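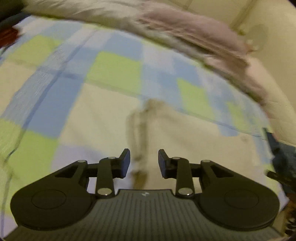

Progress report on the Noltby guest rooms, April to 5 August 2023
Prepared by Kofi Kwofie for Caoimhe Ó Briain, Purnance

Dear Caoimhe,

I send you the report for the second part of the grant. The work on the bedrooms is going forward, and I think we are in a good position, with two points where I need your decision.

Bed linen. In April we had many old sheets which did not match and were thin in the middle. With your money we bought 26 new sets from Asante. We chose checkered sheets in lime green, blues, cream and white, so that the rooms look more cheerful than before. Roscoe Oyelaran had a worry that the pattern would be too strong for small rooms, but the guests have told us they like it. All 26 sets are washed, marked with the room number and in use.

Making the beds. Nii Fiadzo wrote a short guide for the staff, one page only. It says how to spread the sheet, how to fold the corners and what must be taken off the bed before the sheet is changed. This last part was added in June. Belts, cords and bag straps were going to the laundry inside the linen, and one of them damaged the door seal of the washing machine. The repair was paid from our own budget and is not charged to the grant. Now such items are put in a bag with the room number and kept at the desk.

Training. 12 staff members have done the training with Nii. Six more will do it when the summer guests have left.

Not finished. The storage shelves from Pornomero came in the wrong depth and we sent them back. The new ones are not here yet — Kwame Mahama is calling them every week. Until then the spare linen stays in the closet on the second floor, where it is a little crowded.

For your decision:
1. May we use what is left in the linen line for 20 mattress covers? The old ones do not hold well at the corners.
2. May we move the date for the shelves to the next period?

The receipts are with Kwame and he will send them separately.

With kind regards,
Kofi Kwofie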